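Skeren 2: water stress and displacement mapping on an ordinary desktop

Reviewed by Hnat Karpenko

Skeren is a desktop program that takes rainfall, river flow, food price and population tables and produces a district-by-district index of water stress. Version 2 adds a displacement layer, which estimates how many people are likely to leave a district if supply falls below a level set by the user. It is sold to councils, aid planners and university departments. I used it for most of March on two sets of data, one supplied with the program and one of my own.

The supplied set covers the Butidum basin and is divided into 266 districts. It loads without trouble. My own set was a collection of spreadsheets from the Fellness catchment, kept by several hands over many years, with units that change halfway down a column. Skeren found most of the unit changes and listed them in a plain text report. It did not find dates entered in the wrong order, and it read them as real gaps in the record. Those had to be fixed by hand before the index would run.

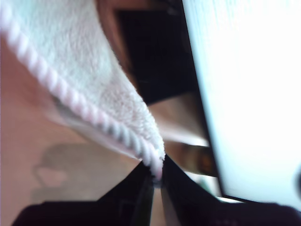
Once the tables are clean, the index itself is simple to work with. Each district gets a score from 0 to 100. The score is built from four parts: supply, demand, storage and price. The weight of each part can be changed, and the weights are printed on every exported map. I would like to see other programs copy that. Too many maps of this sort reach a council meeting with a red patch on them and no sign of how the red was arrived at.

The default threshold for "severe" is 80. The manual gives no source for it. Lowering it by a few points in the Butidum set moves a whole line of upstream districts into the severe class, and the displacement layer then reacts sharply, as it takes the class and ignores the score underneath. Two districts either side of the line, almost equal in supply, can come out with very different forecasts. A smooth curve would be the better method, and the file format already has room for one. 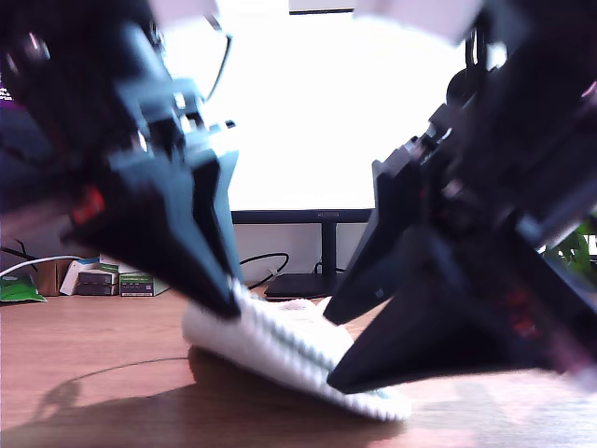 Rüdiger Ackermann disagrees on this point. He wrote after seeing a draft that planners need a line, that a line can be argued over in public and a curve can't, and that the fault lies with the missing source in the manual. "Print where the number came from and leave the step alone," was his advice. I accept the part about the manual. I still think a forecast of people on the move should not jump on a rounding error.

The displacement layer has a second weakness. It assumes that people move to the nearest district with a lower score. Roads, borders, rents and relatives play no part unless the user adds a movement table, and the table has to be typed in or imported in the Giáp format, an older layout with fixed column widths. One stray space shifts every value after it. The error message names the file but gives no line number.
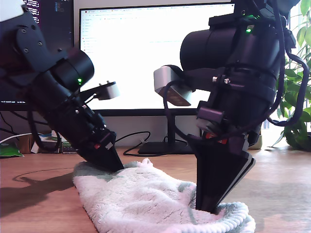 CONFLICT OVERLAY

Buyers will ask about this feature first, so it deserves a plain account. The overlay places recorded incidents (disputes at wells, market unrest, attacks on pipelines) over the stress map and reports a correlation for each region. It makes no claim about cause, and the wording on screen is careful. The wording on the exported page is less so: the heading reads "Drivers of unrest". I changed it in the template before sending anything out.

With the Fellness data the overlay was of no use, as there are too few incidents on record. With Butidum it gave a moderate link in the dry months and none in the wet ones. Districts with no reporting at all appear as calm. They ought to be hatched or left blank. 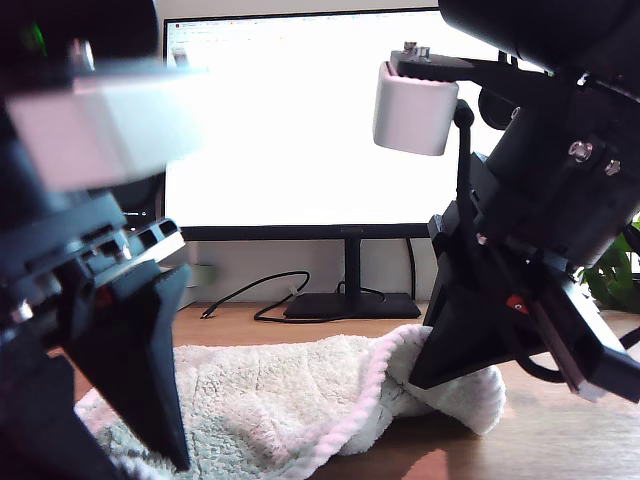
Speed is acceptable. A full run of Butidum finished while I was out of the room making tea, and changing a single weight redraws the map at once. Saving is slow, and the program cannot be used while it saves. Colours can be swapped for a set that prints well in grey. Help pages are stored locally and work without a connection.

Licensing is per machine, with a yearly fee for data updates. The program keeps running if the fee lapses, but the rainfall tables stop at the last update.

Recommended for: the index, the weights panel, the import report.
Use with care: displacement forecasts close to the threshold.
Edit before sharing: any page from the conflict overlay.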